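## When a hand won't let go of the fabric

This one got me twice in April, both times on the Feltotent bag routine. The left hand pinches the rim of the bag, the right hand goes in after the papers, and then the left just hangs on and throws fault 310. Don't yank the bag! I did, and I spent the evening re-seating a finger tendon.

1. Hit pause on the pendant, **not** the big red stop. The red stop locks the fingers closed.
2. Wait 8 seconds for the grip force to bleed down.
3. Check what the other hand is doing before you free anything. If its fingers are down in the bag pressing on the papers, like this, back that arm out first — slowly, with speed set to 2.
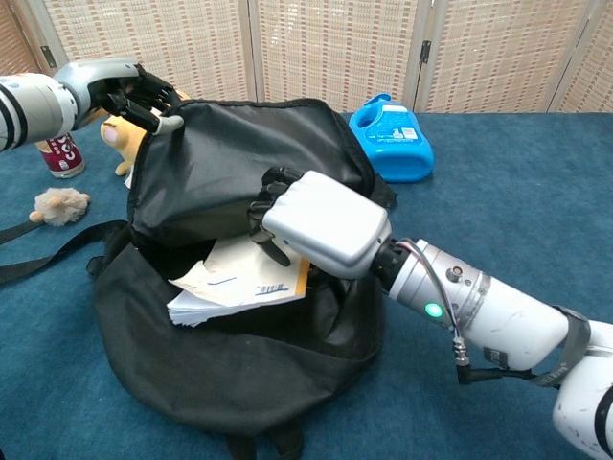 4. Open the stuck hand from the Release menu and slide the fabric out sideways.

**Caution:** keep your own fingers out of the bag until both arms show idle.

**Note:** if 310 comes back right away, send the log to Gerd Hinrichs at Bornow. He'll want the grip limit too (mine was still at 100).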